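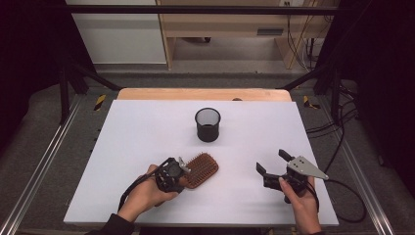 ## Gilldale library's repair evenings will carry on through the winter

Good news for anyone with a wobbly lamp or a coat that has been missing its middle button since spring: the repair evenings at Gilldale library are staying put until at least the end of March, and the library has found them a bigger room to do it in.

The evenings began in the children's corner, with the small chairs stacked up against the wall and Heidrun Riedl's sewing machine balanced on a table meant for jigsaw puzzles. Word got out faster than anyone had planned for, and by the fall people were standing in the hallway with toasters under their arms, chatting away quite happily but blocking the route to the restrooms. From December the whole thing moves upstairs to the old reading room, which has better light, proper tables and (this got a cheer when it was announced) 15 working outlets.

Riedl, who taught dressmaking for most of her life and still can't pass a loose hem without reaching for a pin, will be looking after clothes and curtains as before. Uriel Daza has the electrical table. He asks that people bring the cord along with the appliance, even if they're sure the cord is fine, and that crumbs be shaken out at home. Bicycles are with Facundo Bravo, down by the side door, so nothing muddy has to go up the stairs.

Since the start, 578 items have come through the door. Not all of them went home mended, and Daza is quite cheerful about that. "Sometimes you open up a radio and all you can do is tell the person it had a good long life," he said. "They usually stay for coffee anyway."

The coffee is still free, and so are the repairs, though a jar by the door helps pay for thread, fuses and glue. Kowalchuk Hardware on Tesden Street has agreed to give 40 percent off small parts to anyone who brings in a slip from the repair table, which is very kind of them and should save a few people from giving up on a good vacuum cleaner.

There's one new thing to mention. Violeta Insaurralde will be running a household corner for the everyday bits and pieces that people tend to throw out without a second thought: brushes, trays, picture frames, umbrellas, wooden spoons with a split in them. She'd also love to hear from anybody who knows how to recane a chair, as she has had 2 requests already and would like to learn it herself.

Doors open at 6 p.m., and the last repairs are taken in at 8. There's no need to book, but large items should be mentioned at the front desk beforehand. The elevator is working again.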